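Can a robot wipe down tables and sweep up scraps yet? Small shop, not a factory

Asked by tellden_crafts, Sun 28 July
Tags: cleaning, robots, small business

We run a drop-in craft room in Pukbridge, kids mostly, birthday parties on weekends. Every session ends the same way. Paper scraps on all the tables, tissue, bits of glitter card, glue. Then the next group is at the door and I'm running around with a dustpan.

My brother in law keeps telling me robots can do this now. He sent me a bunch of links, all videos, all sped up I think. We have a robot vac for the floor already and it's fine on the floor. Tables are the problem. Crumpled paper mostly, some of it goes in the bin, a wipe over with a cloth after.

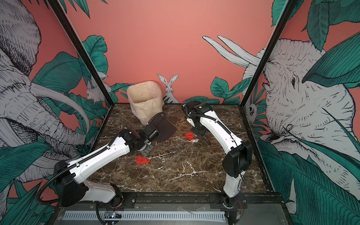

So what I want to know:

Can anything you can buy today clear a table of loose paper without someone standing there?
Would it use a normal brush and pan and a normal cloth or does it need special stuff?
What sort of money. I got one quote for arms, no software, and it was more than I pay in rent so I quit reading.

Budget is not big. We have 5 tables. Turnaround between groups is short, call it a coffee break if I'm lucky. Not looking for "just make the kids do it", we do make the kids do it, they're four.

2 answers

Answer from Aled Bellis
Marked helpful by asker

Short version no, not for you, not this year.

Longer. I did maintenance at Scanlon (packing plant) until May and we had a two arm setup on trial for clearing offcuts at the end of a bench. Similar job to yours. Card and tissue, different sizes, all crumpled different. Picking up a box is easy for these things, a box is the same box every time. A scrunched bit of tissue is never the same twice and it's nearly flat in places so the fingers close on nothing.

When it worked it was nice to watch. Slow though. One table took it longer than a person doing the whole bench, and someone had to be nearby to hit stop. It would get most of the big bits and leave the little ones. Then you're wiping around them.

Brush and pan is harder than it looks too. Two hands doing diferent things at once, one has to hold the pan flat and steady and the other has to push toward it without shoving the pan away. Too light and the paper stays put, too hard and you knock the pan. Then carry it level to the bin and tip it.

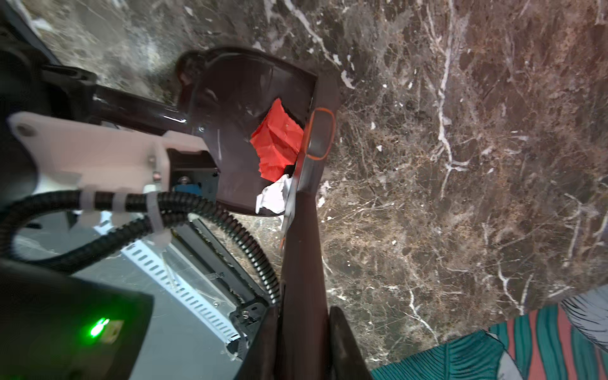
And paper sticks to the lip of the pan, you know how it does. A person gives it a tap. Ours had no idea it was still there, drove off with a strip hanging off the edge and dropped it half way across. We did get it better after the integrator came back and did more demos with it, but that was for our bench and our scraps. Moved the bench a bit and it got worse again.

Normal tools, yes. We used off the shelf ones from the store room, nothing special. Thicker handles are better, thin wire handles kept twisting in the grip. Darker pan and bright paper seemed to help the cameras, can't swear to it. Cloth was the worst part of the whole job. It'd fold over on itself and then it's just dragging a lump around.

Money, I never saw the invoice. Not craft room money. Also think about where arms would go, they were bolted down, so for you that's one table done and four not done. And guarding, with little kids around I wouldn't even start.

What I'd do: get a roll of kraft paper or a cheap wipe clean cloth per table, when the group leaves fold it in from the corners with all the scraps inside and shake it over the bin. Takes seconds. Glitter too.

Comments on this answer:

tellden_crafts: thank you, this is what I needed. The cloth trick is so obvious I'm annoyed. Going to try it on Saturday

Aled Bellis: weight the corners or the kids will pull it off

Answer from skutach_mike

depends what you call a robot. Handheld vac, the little cordless kind, does paper scraps if they're small. big bits clog it. I paid 3 times what I should of for mine so shop around. Robots will be doing this in a few years anyway, wouldnt spend on it now

Comments on this answer:

tellden_crafts: have one, it choked on tissue paper the first week :(

2 answers, 3 comments, 324 views
This question is still open. Sign in to add an answer.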